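Materials and Wear, Unit 7: Surfaces That Have Been Used
Notes by Bianka Bognár. Read before the lab, bring the Harnau reprint.

Last time we left off with hardness, and several of you wrote on the exit slip that a hard surface does not wear. Please cross that out. Everything wears. Hardness changes the rate and, more to the point for us, the kind of mark you get.

Terms you need

Scratch: a narrow groove made when something harder drags across something softer. It has a direction, and sometimes you can tell which end came first.
Scuff: a wider, shallower mark. Material may be smeared onto the surface as well as taken off it, so try a damp cloth before you write "damage" in your lab book.
Polish: wear that makes a surface smoother. Stair rails and door handles do this. People find it charming and charge extra for it in antique shops.
Burnish: polish done on purpose.

Reading a worn surface

Start with where the marks are, then ask which way they run. Marks bunched in one area suggest repeated contact there. Marks all pointing the same way suggest a repeated motion. Marks everywhere, pointing anywhere, suggest a student apartment.

Color is the least trustworthy clue. A gray patch can be bare metal, rubbed-off rubber, dirt, or the shadow of your own head. In last year's practical, 161 answers mentioned "rust" and the sample was painted pine.

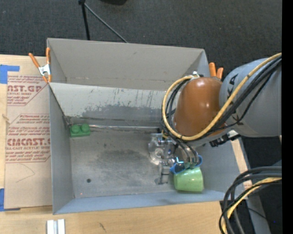

Fig. 3. Scuffs and worn gray patches on a pale slanted panel. Note the short vertical scratches near the upper edge and the darker band along the bottom.

For homework, propose two causes for any band of wear you find at home and say what evidence would separate them. A baseboard works well. Shoes and vacuum cleaners both leave a band, and a tape measure will get you further than a strong opinion.

The Sárközi rub test

You will do this in pairs. Fix the coupon to the block, load the arm to 80 grams, and run 266 strokes. Yes, all of them. The counter on the old Vavton rig skips when bumped, so one of you strokes and the other tallies on paper. Weigh the coupon before and after on the same balance. Groups who switch balances halfway tend to discover coupons that gain weight, and I have enough of those reports already.

Stillent coupons are softer than the others and go cloudy early. Cloudy is a result. Write it down with the stroke number.

Grading

Lab book 40 percent, homework 20, final 40. The final is in June and covers Units 1 through 9, including the one on lubricants that everybody hopes I will forget — I have it on a sticky note.

Late lab books lose a point a day. Coffee rings are accepted if correctly identified as stains.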